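Speaker notes - "Two Hands, One Box: teaching a robot by showing it"
Talk at the Ullelura automation evening. 18 minutes, then questions.

Opening (slides 1 and 2)

Good evening, and thank you for coming. Wait until the door is closed, then begin.

I work at Bonine, in the group which prepares demonstrations for robot learning. My talk is about a very small piece of work: how a person shows a robot to handle a plastic food container with two grippers. Small piece, but it took us much longer than we planned.

Ask the room: who has ever programmed a robot arm with a teach pendant? Let them raise hands. Say that I did this too, in my first job at Furnival, and that one simple pick could eat my whole afternoon.

Three ways to show a task (slide 3)

First way is to take the arm itself and push it through the motion. You feel the weight and the friction, and the robot records its joints. It is good for one arm. For two arms you need two people or a lot of patience.

Second way is remote control. The operator moves a leader device and the robot follows. The robot does the real task with its real body, so the recording fits it well. But you need the robot free for every demonstration, and the operator must learn to work without feeling the contact.

Third way is hand-held grippers. The person holds the same kind of fingers that the robot will have, one in each hand, and does the task at a normal table. The camera is on the gripper and sees the fingers and the object from close. This is the way we use in the Vorkunbridge project, and the rest of the talk is about it.

Slide 4, the table

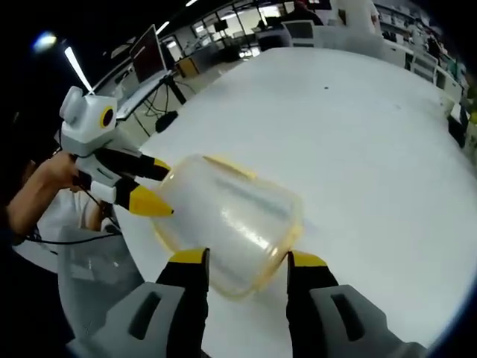 Why a clear container? Everybody asks me this. We started with solid blocks, and the blocks went well almost from the first day. A clear wall is difficult for a camera, because you see the table through it and you see reflections of the lamps on it. If the robot should work in a kitchen one day, it cannot choose only the easy objects.

The second difficulty is the rim. A thin plastic wall bends when you squeeze it. A person corrects the pressure without thinking, but the person who holds a gripper has lost the feeling of the fingertips and must learn again. I tell new demonstrators: close slowly, stop, then move. They nod, and then they close fast. It is normal, I did the same.

(Drink water here. Do not read the next part from the paper.)

What makes a good demonstration (slide 5)

In our first collection we had 432 demonstrations. I was proud of this number and I put it in a report. Then we trained on them, and the result was poor. The policy moved well to the object and then it waited, as if it was not sure which hand should go first.

We watched the recordings again and found the reason. Our people had different habits. One person always held with the right hand and worked with the left. Another person changed in the middle. Both are correct for a human, but for our small model it was confusing.

So we wrote a one-page rule. One hand holds, the other hand comes. The holding hand does not let go before the other has a firm grip. If you make a mistake, you finish the motion and mark it, you do not repair it secretly.

With the new rule we recorded again, with fewer demonstrations, and the waiting became much shorter. It is not gone.

Slide 6, both sides of the container

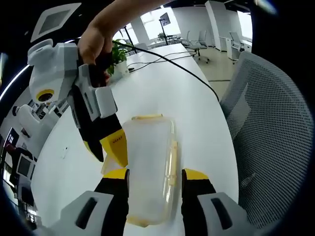 Say something about the cables. Each take should begin with the cable lying behind the working area, or it pulls on the wrist when you turn. A demonstrator who fights with a cable makes a strange path, and the robot will copy this strange path very faithfully - I have seen it do a little curve around nothing.

Also speak about tiredness. After 21 takes in a row we make a pause. Before we had this limit, the last takes of a morning were visibly shorter and rougher than the first ones.

What we still cannot do (slide 7)

Lids. Closing a lid needs force in one place and a careful hold in another place, and the recording of the camera does not tell you how strong the person pressed. We are testing 2 ideas, a force sensor in the finger and a short session of remote control on the real arms, only for this last step. If somebody asks for results, say that it is too early.

Speed is also open. The robot is slower than the demonstrator, and we do not push it yet.

Questions

Likely ones: cost of the grippers (give the price list after the talk, do not discuss it on stage), how long to train a new person (one morning for the basics), and if the data works on another arm (yes for reach, not tested for force).

Leave slide 8 with the contact address on the screen.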